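CPU Swaps and Reseating - FAQ

Rutavell Repair Bench, Stundwood. Questions we get most at the counter. Updated May 2026. 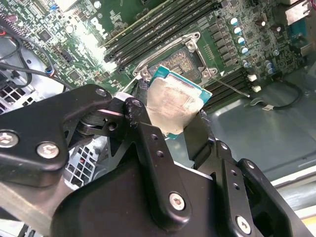
Processor over the open socket. Old paste still on the heat spreader.

Do I have to take the whole board out?
No. Cooler off, that's enough for most cases. If the cooler has a backplate that drops off when you unscrew it, lay the case flat first.

Which way round does the chip go?
Find the small triangle on the corner of the chip, match it to the triangle at the socket. On some boards it's printed on the board itself, on others it's stamped in the metal. Check the notches too if your chip has them. If it won't sit flat, lift it and look again. Don't push.

How do I hold it?
By the edges. Never the underside. Fingers on opposite sides, lower it level, let go. It should drop the last bit by itself.

I bent a pin in the socket. Is the board dead?
Maybe not. One or two bent pins we can usually straighten under the magnifier. Flat fee 40 dollars, no fix no charge. Don't try it with a sewing needle, we see alot of those. Bring the plastic socket cover if you still have it.

The lever is really stiff - normal?
Yes on this style of socket. It takes a fair bit of force and makes a crunching noise. Chip seated flat first, plate down, then lever, then hook it under the tab.

Can I leave the old paste on?
On top, no. Wipe it before the cooler goes back. Isopropyl and a lint free cloth, 30 seconds of work. We sell Tornholm wipes at the counter, coffee filters do fine as well.

Paste got on the pins.
Stop there, don't wipe. Cloth snags pins. Bring it in.

How much new paste?
Pea size in the middle. Bigger chips, an X. The little Namboodiri tube does several builds, cap it tight.

No picture after the swap, fans spin. Now what?
Check the CPU power cable up by the socket, poeple forget it. Then reseat the memory. Then see if the board needs a BIOS update for the new chip - the maker's site has the list.

Do you buy used processors?
Yes, tested ones. Under 100 dollars we pay store credit only. No chips with missing corners or scraped contacts.

Do I need an appointment?
Not for drop off. For while-you-wait, yes, call first.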